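Temamell Bench Arm: Set-Up Guide for Shared Workshops
Section 4. First Grasp Check

4.1 Purpose

This section describes the first grasp check to be performed after the arm has been mounted (Section 2) and wired (Section 3). The check confirms that the gripper can approach, close on, and release a common household object under reduced speed. It must be completed before the arm is released for general use by members of the Clakham workshop.

4.2 Before You Begin

Confirm the following:

The base bolts have been tightened and marked.
The emergency stop is within reach of the operator's free hand.
The Yoon control board shows a steady green light.
The test object weighs no more than 700 grams, including contents.

CAUTION: Do not use glass containers for this check. Do not use open cups or any bottle without a screw cap.

NOTE: Builders using the Clakoter finger pads in place of the standard pads must enter the pad thickness on the settings page. If the thickness is left at the default value, the gripper will stop short of full contact.

4.3 Procedure

1. Switch on the control board and wait for the start-up routine to finish. The arm will not accept commands during this period.

2. Set the speed limit to "Low." The limit applies to all joints and remains in effect until it is changed by hand.

3. Send the arm to its home position. Stand clear of the full reach of the arm while it moves.

4. Place the test object upright on the table, within reach of the arm. Tighten the cap.

5. Open the gripper fully. Jog the arm until the fingers are on either side of the object. The fingers should meet the body of the object below its cap.

6. Set the grip force to 58 percent and close the gripper. If the sides of the object buckle, open the gripper at once, lower the force, and repeat this step.

7. Lift the object a short distance and hold it for 4 seconds. Watch for slipping or turning.

8. Lower the object to the table and open the gripper. Back the fingers away before raising the arm.

9. Repeat steps 5 through 8 with the object moved to a second position. Record both results on the check sheet.

CAUTION: Never reach between the fingers to straighten an object. Press the emergency stop first.

4.4 If the Check Fails

If the object slips, wipe the finger pads with a dry cloth and repeat the procedure from step 5. If the gripper closes off center, return to Section 3 and run the finger alignment routine again. An arm that fails the check two times in a row must be tagged and left powered off. Report it to Buppha Jaidee, workshop equipment lead, who will arrange an inspection.

4.5 Choice and Placement of the Test Object

The grasp check depends on a test object that is easy to obtain and easy to replace. Items of different shapes may share the table, provided that they do not block the approach path or the return path. A capped plastic water bottle is suitable, and it may be placed toward a back corner of the tabletop with the gripper closing on its lower body, across the label. Smaller items, such as a mandarin or a remote control, should be reserved for the fine grasp check in Section 5.
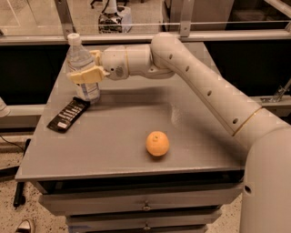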